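The Case for an Empty Basket
by Delia Bogdan

I run a small shop in Endenham that sells tableware and children's play kitchens. People ask me what to put in a bread basket. My answer is to leave it empty until somebody is at the table.

Most homes do the reverse. The basket sits out all day and fills with keys, receipts and a battery that may or may not work. When dinner comes, the bread goes on a cutting board and the basket goes on top of the refrigerator. We bought it for one job and gave it another.

On my own green cloth the basket stays at the back with nothing in it, and the pastries wait in a bowl at the front.
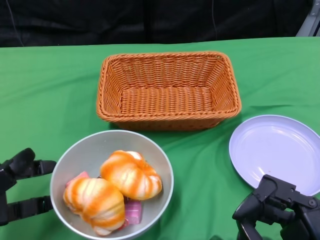 Bowls hold, baskets pass

A bowl is for keeping food in one spot. A basket is for carrying it to someone. It weighs very little, and you can hand it across a table with one hand. That is why I don't like deep wooden bowls for rolls, even the nice ones from Wodwood. They are heavy, and they stop next to the person who picked them up.

I also prefer the woven plastic kind to willow. It costs less and rinses clean under the tap. I have sold 278 of them since December, most of them orange, and I can recall only one coming back. Color matters more than people admit. An orange basket on a green cloth can be found by a four-year-old without help.
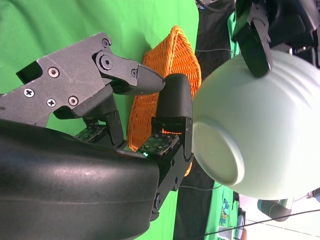

Kevser Özkan wrote to say that she disagrees. In her house the basket is the one place everyone knows to look for the keys, and if it were empty they would all be late for school. The bread, she says, has never complained about the cutting board.

I accept that about the keys. They need a place, and a second basket by the door would do it. My objection is to one basket doing both jobs, with crumbs in the keys and a receipt under the rolls.

The weave is the other thing to look at before you buy. A tight one keeps seeds off the cloth. Run a thumb along the inside and look for cut ends, which catch on napkins. Then check the rim. It takes most of the handling, and on cheap baskets it is the first part to come loose.

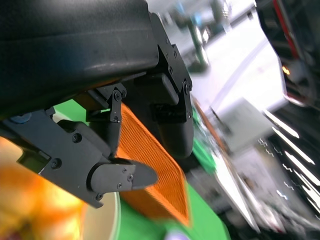 Orange weave over the green cloth.

Play food deserves the same treatment. Parents tend to tip the whole set into one tub, and the child tips it out again. I would give a child a bowl, a plate and an empty basket, then stay out of it. A toy croissant can share a bowl with chocolate and a pink wafer if that is what the cook wants. Serving is the game, and it needs somewhere for the food to go. 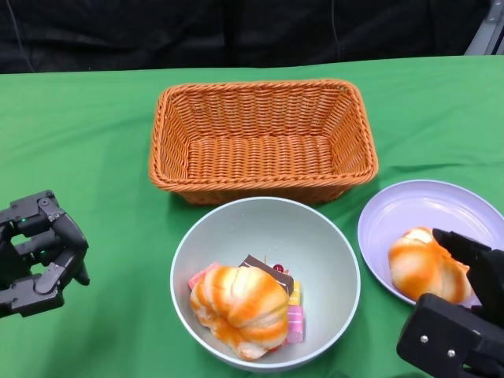
Delia Bogdan

I have been told this is a lot of opinion for a piece of woven plastic. Maybe so. But the table is where I notice clutter most, and the basket is usually where it starts. Take everything out of yours tonight, shake it over the sink and put it back with nothing in it. If it has keys in it again by breakfast, buy the second basket.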